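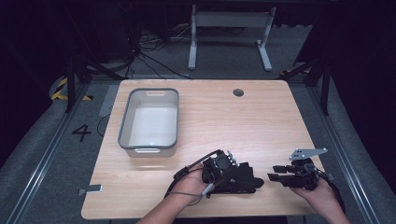

Orkau Valley Prep Sports Board > Girls Soccer > District seeding, how does this work now?

Posted by keeper_dad_9
Can somebody explain the seeding to me? Wernard beat Brakel 2-1 last night and the paper says they moved up to the 2 seed. My daughter's coach at Ouellet says we still hold the 2 because of the points formula. Both can't be right. We are 5-3 in the district and so are they.

Posted by northgoal
Your coach is probably right. The district went to a points formula this year. You get points for the win and then a share of what your opponent has won. Wernard played two games against teams that haven't won anything, so those wins are worth less than yours.

Posted by TouchlineTess
That isn't how it was explained at the preseason meeting in June. Head to head is first. Points only come in if the teams split or haven't played. Ouellet and Wernard split, so points decides it, but northgoal makes it sound like points is the whole thing.

Posted by northgoal
For those two teams it is the whole thing. They split.

Posted by TouchlineTess
Right, but he asked how it works.

Posted by keeper_dad_9
Ok so what are the points? I can't find them anywhere. The district page still shows last year's bracket.

Posted by bus_route_137
The athletic director at Brakel has been emailing a sheet to the coaches. Mine forwarded it to the parents. As of this morning:

Brakel 238
Ouellet 214
Wernard 209

So Ouellet is still second. The paper was going by wins and goals, and that was the old way.
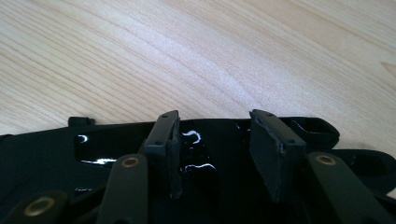 One more thing on that sheet. It doesn't have the makeup game in it yet. Wernard and Orkau were called off at halftime for lightning and they are starting over from 0-0, not picking it up where it stopped. If Wernard wins that one they go past Ouellet by a few points.

Posted by keeper_dad_9
Thank you, that is what I needed. When is the makeup?

Posted by bus_route_137
25th January, 6:30, at Orkau. Could move again if the field is bad.

Posted by lefty_wing
Starting over from 0-0 is a joke. Orkau was up a goal. They played 40 minutes and the goal just goes away?

Posted by TouchlineTess
That's the rule if it's stopped before the second half starts. It would have been the same if Wernard was ahead.

Posted by lefty_wing
I know it's the rule. I'm saying it's a bad rule. We drove an hour for that. In club ball they pick up at the minute it stopped.

Posted by northgoal
Club doesn't have to worry about school nights and getting the same officials back. I don't mind it. A team with half its starters out sick that night gets a fair shot.

Posted by lefty_wing
Who was out sick?

Posted by northgoal
Two of Wernard's backs, from what I heard. The right back and the tall one who takes the free kicks.

Posted by chmok
Chun-hung Mok here, I keep the book for Orkau. Only one Wernard player was out that night, the right back. The other one started and played the whole half. The gate was 1,003, our best of the season, and the tickets from that night will be honored at the makeup. Bring the stub or show it on your phone. If you threw yours out, you have to buy another one.

Posted by lefty_wing
Well that helps some. Does parking count too?

Posted by chmok
No charge for parking. Use the lower lot, the upper one is closed for the drain work.

Posted by keeper_dad_9
Does the 2 seed even matter? I was told semifinals are at a neutral site anyway.

Posted by bus_route_137
Semis are neutral, but the 2 seed hosts the first round. The 3 seed hosts too, so for the first round it's just who you get. The 2 gets the 7 and the 3 gets the 6. The 6 this year is going to be Carver Road or Orkau and I would not want either one.

Posted by TouchlineTess
The final is at the higher seed too, so it matters if Brakel goes out early.

Posted by northgoal
Brakel isn't going out early. They've given up four goals in the district.

Posted by lefty_wing
They gave up two to Wernard last night.

Posted by northgoal
The four includes those.

Posted by keeper_dad_9
I'll be at the makeup game rooting for Orkau, I guess. Can somebody post the new sheet when it comes out?

Posted by bus_route_137
Will do. It usually comes the morning after.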